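**Fiction Workshop, Week 2: Cutting and keeping**

Read before Monday: the first chapter of your own draft, out loud, start to finish. Bring a printed copy and a pencil.

Last week's question from Saranya Shetty was how to tell when a scene needs to go. Three checks to try on any scene:

- Write down what the main character wants when the scene opens. If you can't, mark the page.
- Note what has changed by the last line. It can be small, such as a lie told or a bus missed.
- Take the scene out and read across the gap. If you don't miss it, leave it out for a week.

**Dialogue**

Cut greetings. Cut any line where one character tells another something they both know. "Said" is fine. Long speeches can stay if somebody wants to interrupt them.

**Where cut material goes**

Keep a second file and paste everything you remove into it, with the chapter number. Mavis Strickland's file for *Bukbridge* ran to 79 pages, and two of her later short stories came out of it. Don't tidy the file or reread it while you are still drafting.

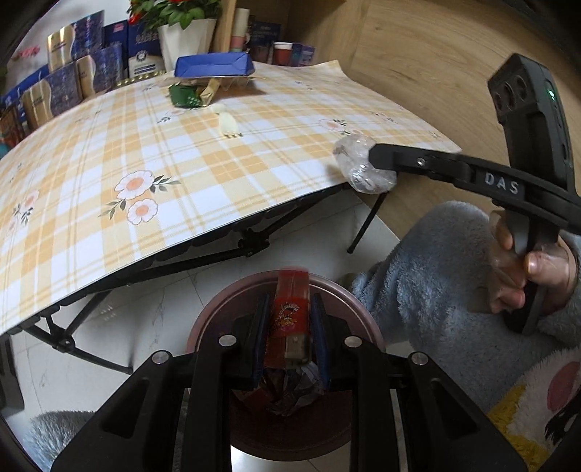 *Fig. 1. Red package held over a trash bin, beside a table with a plaid cloth.*

**Exercise**

Take a scene of 1000 words and bring it down to 580. Don't summarize. Remove whole sentences first, then phrases, then single words. Hand in both versions, stapled, older one on the bottom.

Gangadharan Rai and Brândușa Preda read first on Monday. Annapurna Chettiar has the week after. If you need to swap, arrange it between yourselves and send me a note.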